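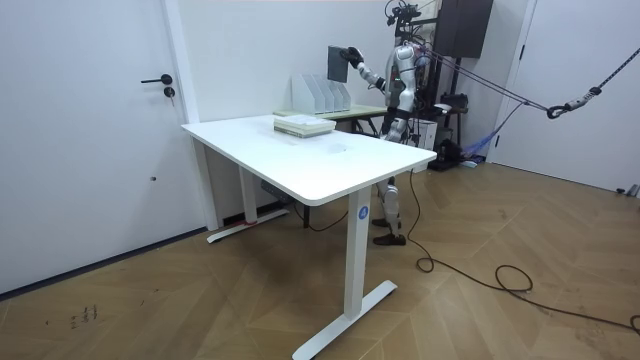 Desk 4, white top, books at the back.

List: Tutholm shared workrooms
Date: 2024-08-22
Subject: Re: Standing desks – should we order more?

I read the proposal twice and I'm still not sold. My answers are under the quoted parts.

> The Plundar desks come to 369 dollars apiece at the group rate, and the
> group rate ends in August. I think we should order before it goes up.

Every group rate I have ever been offered was about to end. Plundar sent us nearly the same letter when we bought the first lot, and the price on their site afterward was lower than what we paid. I'd like to see the quote itself, with shipping and the extra charge for carrying things up the stairs. Last time those two lines were missing from the message to this list and showed up on the bill.

> Studies show that people who stand for part of the day are more
> productive and have less back pain.

Which studies? The link goes to the Florodero blog, and Florodero sells floor mats for people who stand at desks. I followed their footnote. It leads to a survey of 50 office workers who were asked how they felt after 3 weeks with a new desk. I feel pretty good after 3 weeks with a new anything. There was no second group to compare them with, and the survey doesn't say how long any of them stood.

I'm willing to believe that sitting all day is bad for you. My back tells me so most evenings. But I can get up and walk to the mailbox for free, and I've seen very little that says standing in one spot for two hours beats sitting in one spot for two hours. My aunt stood behind a bakery counter for most of her life and she would have laughed at this whole thread.

> The survey we did in the spring got a great response: 217 people said
> they would use a standing desk if one was available.

They said they would. I would also use a rowing machine if one was available. The question had a yes box and a maybe box, and as far as I can tell from the form, both got added together. Could whoever has the raw answers post them? I'd also like to know how many of those people come in more than once a month.

> The Cheng branch has had theirs for a year and everybody there loves them.

I worked at Cheng for most of a week. The desks are fine. They are also all set at sitting height, or were whenever I walked by, and one had a coat hung over the control box. A solid desk at a height that suits you is a good thing to have – I just don't see why it needs a motor.

What I'd support instead: fix the chairs in the back room, which sink, and put the rest toward better lamps. If people still want to stand after that, buy one desk, put a sign-up sheet on it, and look at the sheet when winter's over.

If it comes to a vote before the quote is posted, I'm a no.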